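Does recording with hand-held grippers count as building a robot project?

Asked in School Clubs and Competitions

flatwasher_dad

My kid is in the robotics club at Cismont and I help out with the rides and, more and more, with the homework side of it. In past years they built a little rolling machine, it fell apart at the demo table, everybody had a good time. This year the project is called Tasa and there is no robot in it that I can find.

What they do is hold grippers by the handle and pick up fruit with them, over and over, while a camera on the gripper records. The recordings then go into a training program on a laptop and, at some later point, a real arm is supposed to do the same job. The arm belongs to the competition people at Clulavgate. The kids get two hours on it in December and that's the whole of their time with actual moving hardware.

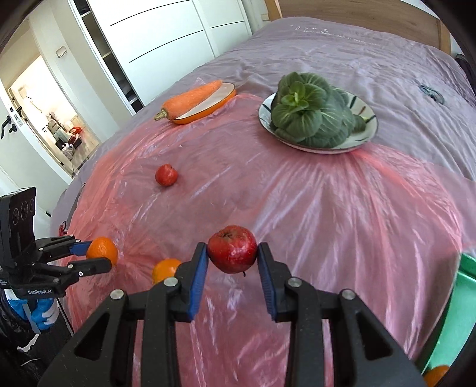
My trouble with this is that I can't see where the learning is. The pitch the club gave us was "teaching a machine to handle food," and I asked three different people what the machine would know at the end that it doesn't know now. I got a different answer each time. Meanwhile the session goes like this: one kid closes the blue pads on an apple, another has a tangerine in the second gripper, and the carrot and the bok choy wait on their plates for a turn. It's patient work, I'll give them that. I just don't know that I'd call it engineering, and the judging sheet has a line for "design and construction" that worries me a bit.

They have some 100 recordings so far. They'd like more before they train anything. When I asked how many would be enough, I was told "more is better," and that's the kind of answer that makes me put my wallet away.

So what I'd like to know from people who have done this:

Is this a real project for a competition, or is it a chore with a laptop at the end?

Does it matter how the stuff is laid out? They seem to put things down however and start picking. They also do it over a pink plastic sheet on a bed, and the sheet is shiny and full of wrinkles, so I wonder what the camera makes of that.

What should they be writing down while they do it? At the moment I don't see anybody writing anything. 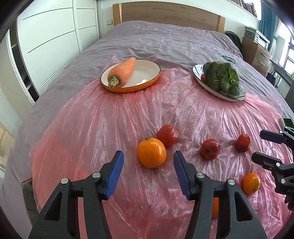

Orange up front with a tomato right behind it, carrot and bok choy farther back.

I'm not trying to shut it down. If somebody can tell me plainly what the kids will be able to show for it, I'll stop grumbling and buy the next bag of tangerines.

Edited to add: yes, there is a written plan. It's one page and most of it is the logo.

poon_bench

I judged at a regional for a few seasons, not Clulavgate, so check your own rules before you take my word for any of this.

It can be a real project. Whether theirs is one depends on stuff you didn't mention. I've seen teams come in with a data-collection entry and do well, and I've seen a lot more come in with a folder of video and a slide that says "AI." The judges will ask the same thing you asked and they won't be as nice about it. What can the arm do now that it couldn't do before, and how did you check?

So they need a test, and they need to pick it before they train. Something dull. "Pick up the orange and put it on the plate, try it 20 times, write down what happened." If they wait until they see what the arm is good at and then call that the test, any decent judge will smell it.

On layout, I'd be more worried about that than about the sheet. In your second picture there's a big orange and a tomato just behind it. That's a hard pick compared with something sitting out alone, and it's useful to have both kinds. But someone has to know which recordings are which. If the tight ones are all from one afternoon and the easy ones are all from another, nobody can untangle it later.

The sheet: shiny plastic gives you bright streaks that move when the plastic moves. Might be harmless, might not. What I'd ask is what the arm's table looks like at the competition. If it's a plain gray tabletop and every recording they own has pink plastic in it, I would not expect much on the day. I'd want at least a third of the recordings on some other surface before December. Cheap to do, and it gives them something to compare – which is the part that scores.

On "more is better": it's half true. Another pile of the same pick from the same angle doesn't buy a lot. I'd hold off on the tangerines until they've trained once on what they have. It will probably be bad. Fine, then they'll know what kind of bad.

For design and construction, ask the organizers in writing. I have seen that line read both ways. If the grippers were bought, the kids didn't construct them and shouldn't hint that they did.

rustytorque

its a real thing, lots of labs do it this way now. my sister's team did one and placed. tell them to get more data and dont overthink it

oldcoil

I'm going to be less kind than the first reply, though I agree with most of it.

Two hours on the arm is the weak spot in this whole plan. Anything that was recorded by hand has to survive the move onto a machine with different reach, different speed and maybe different fingers. People wave this away. If the arm at Clulavgate doesn't carry the same kind of gripper with the same pads, and the camera in the same spot, I would want to hear that today and not in the parking lot. Have the kids send an email asking for the gripper model, where the camera goes, and a photo of the table.

Then the log, because you asked. One line per recording in a plain spreadsheet:

File name
Who held the gripper
What was picked
Where it was supposed to go
Alone or touching something else
Surface
Got it, dropped it, or gave up

Keep the dropped ones. Kids delete them because they look like mistakes, and then nobody can say how often a person with good eyes and a steady hand misses. That number is worth having on the poster.

For the 100 they already have, somebody has to sit and watch them and fill in the lines after the fact. It's boring and it'll take an evening. If no kid in the club is willing to do that, I'd say you have your answer about whether it's a project or a chore.

I'd also rewrite the one-page plan without the logo and see how much is left.

flatwasher_dad

Thanks, the first and last replies are what I was after. I've passed on the bit about asking what the table looks like – it hadn't come up. They do have different kids holding the grippers, so that column at least will be worth something. The spreadsheet went over badly, but one of them has started it.

Still not buying tangerines.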